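From the Kitchen Drawer
April 13, 2021

I promised back in December that I would get around to the utensil drawer, and a good many of you have written in since to ask (very politely, I must say) whether I had forgotten. I hadn't! It was only that the drawer had reached the stage where you open it two inches, hear something catch, and decide that dinner can be stirred with a fork.

So last week I put the kettle on, took the whole thing out and tipped it onto the counter. There were 17 spoons of one sort or another in there, which for a household of two is a little hard to defend. Some came from my mother's kitchen, a few came from the Vureck sale when the old store closed, and one slotted thing has a handle so melted that I can only suppose I left it on the burner while I was on the telephone.

My rule for sorting is a simple one, and I pass it on for what it is worth. If I can remember a meal I made with it, it stays. If I can't, it goes in the box for the Piltumix swap shelf, where somebody setting up a first apartment will be glad of it. I was strict with myself for nearly 60 minutes and then, I confess, I got sentimental about a tea strainer.

The plastic spoons took the longest. I know plenty of you have gone over to wood and won't hear a word said for plastic, but I am fond of a cheerful color by the stove, and a deep bowl with a good long handle is just what you want for pea soup – or for getting pancake batter into the pan without a trail across the counter. Do look them over while you have them out, though. A rough edge or a crack where the handle meets the bowl means that one has done its duty. The rest only want warm water, a drop of soap and a soft cloth. Scouring pads leave little scratches, and then every tomato sauce you ever make moves in for good.

Once they are clean, I spread out the brightest dish towel I own and lay the keepers on it before they go back, which makes it much easier to see when you have kept two of the same thing. A slate or stone top can be hard on the nerves when you are setting things down in a hurry, and the cloth takes care of the clatter, too. Long handles all face the front of the drawer now, so I can find one with my eyes on the pot.
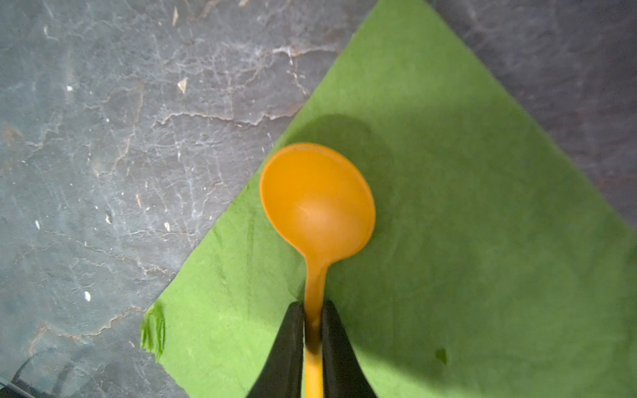 Next time I mean to tackle the lids, and if you have a way of keeping them upright that doesn't involve buying another rack, please drop me a line before then. The swap shelf is open as usual, and boxes can be left just inside the door.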